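Havilcombe Student Robotics Project
Workshop notebook, two-arm group
Entry for 14th October
Entered by: Maritza Lozano

Purpose of session

To practice the bedside task chosen for the November demonstration, and to settle the order in which the two arms approach the nightstand. The task sheet asks the team to open the drawer, take out one named object, place it on the bed and close the drawer again. Driving was by hand throughout. The learned controller was left off at the team's request, as the last set of training runs had not yet been checked for bad starts.

Setup

Both arms were homed before the first run. Gripper opening was reset to 80 mm on the arm carrying the wrist camera. Speed limit was left at 57 percent, the figure agreed at the last meeting. Wuleck build loaded on the control computer; the Dantas logging script was started by hand and wrote to the shared folder under today's date. The folder now holds 310 runs, including those marked for removal.

The drawer has a curved front that follows the round of the tabletop. This matters for the pull. A straight path, of the kind used on the flat-fronted practice cabinet, lets the fingertips slide toward one end of the lip. The group agreed to start the pull nearer the middle and to keep the wrist level until the drawer has cleared the top.

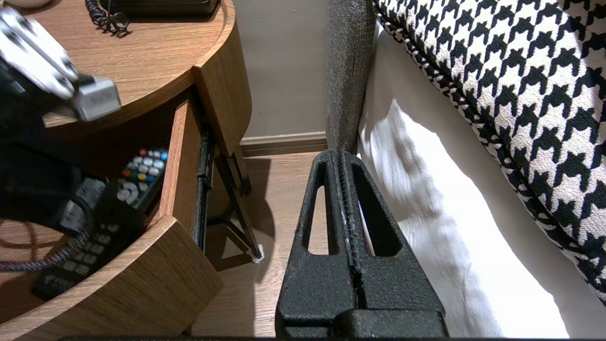

Wrist view, drawer open. Remote at the back, keypad device in front of it, cable to the left.

The remote control was named as the target object. Two points were raised on the approach. First, the device with the gray keys lies between the open side of the drawer and the remote, and both are black. In shadow the two are hard to tell apart from the wrist view alone. The colored buttons on the remote are the best mark to steer by, and drivers should find them before lowering the arm. Second, the braided cable should be treated as an obstacle. A finger passing through the loop would be difficult to back out without dragging other contents along.

Closed fingers take up a good part of the lower view. Drivers are reminded that the triangular openings do show what is behind them, and that a small turn of the wrist is preferable to lifting the whole arm for a better look.

Decisions

The second arm will hold on the nightstand side during the lift and will not cross toward the bed. The placing point is the white sheet, clear of the checked cushion, whose corded edge could catch a fingertip. Drivers will call out "hold" and "clear" aloud, and the person at the stop button will repeat each call.

A proposal to remove the cable from the drawer was discussed and declined. The Irnosico task sheet permits mixed contents, and practice with the harder arrangement was judged more useful at this stage.

Faults and open items

Logging script dropped its connection once and had to be restarted. The affected run is marked in the folder and should not be used for training.

Delay between the control handle and the second arm was measured at 400 ms with both cameras streaming. This is too high for close work beside the other arm. To be measured again with one stream off, same cable, same port.

Wrist camera bracket screws to be checked before the next session. Spare screws are in the lower tray, left side.

Still needed: a written rule for which driver gives way when both arms are over the drawer. Draft to be added to this notebook before the next entry.

M.L.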